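Chapter 8
Calcite Stones in Interior Work

Marble is limestone that has been recrystallized by heat and pressure. Its main mineral is calcite, which ranks 3 on the Mohs scale. A steel knife will scratch it, and weak acids such as vinegar will etch a polished face. Both facts govern how the stone is cut, finished and sealed.

Chapter 7 dealt with granite and other silicate stones. The terms defined there (slab, bed, vein, hone) keep the same meaning in this chapter. Absorption is again given as percent by weight.

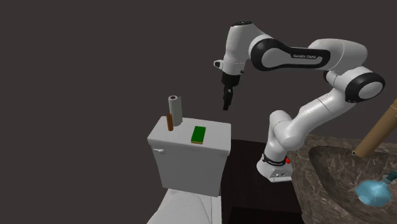
Figure 8.1 Marble countertop with a white jointed arm, computer rendering.

Section 8.1 covers the origin of calcite stones. Section 8.2 covers density and strength, using test records from the Bedton quarry compiled by Safta Rusu. Sealers are treated in Section 8.3 and edge profiles in Section 8.4.

8.1 Origin

Limestone forms from shell fragments and lime mud laid down in shallow water. When it is buried and heated, the small grains grow into larger, interlocking crystals. Most fossils are lost in the process. Clay layers in the original rock may remain as gray or green veins.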